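Home | Kitchen | Workshop | Storage | Recording Tips | Contact

Recording Chores with Handheld Grippers: Cupboards, Doors and Lockers

Hinged doors look simple and produce more rejected takes than any other household task. The tips below apply to anyone collecting demonstrations with a pair of handheld grippers and a head camera. They come from the Tonach storage set, 145 takes of opening, placing and closing.

Start each take with both grippers raised and the marker cubes facing the camera. Hold still for a moment before reaching. If a cube turns away during the reach, finish the motion anyway and note it in the log – a stopped take is harder to sort than a flawed one.

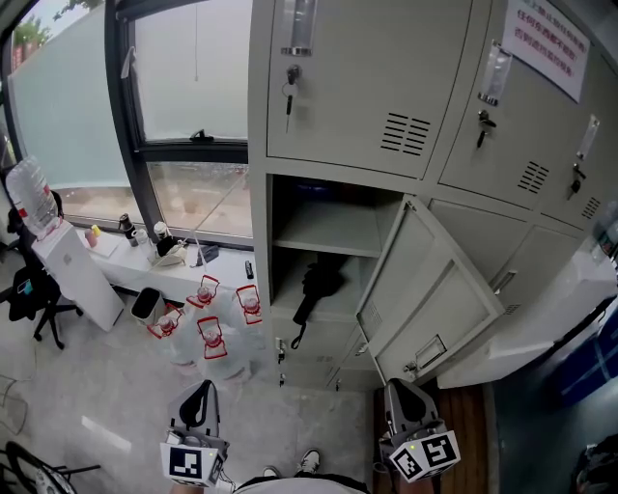 Door tasks should be split by hand. One gripper handles the door, the other handles the object, and the roles stay fixed for the whole take. Kiprono Lema, who wrote the Rashidi task sheets, allows a swap only between takes. Before recording, check for anything that hangs. An umbrella strap over the front edge of a compartment, as on the lower level of this locker, can catch in the door when it closes. Either tuck it in or record the tucking as its own step. Keys left in the upper locks are fine, provided the grippers stay clear of the tags.

Vary the object before varying the door. In a session of 40 takes, change the item or its position every 5 takes and leave the furniture alone. Soft items such as folded cloth need a wider grip and a slower release.

Window light washes out the markers at certain angles. Stand so that the glass is to one side, and lower the blinds if there are any.

Keep the floor underfoot clear of cables. Looking down to find your footing moves the head camera and takes the hands out of view.

Label takes the same day. Joyce Athumani's naming order is task, hand, object, take number. Failed grasps are kept and marked as failed.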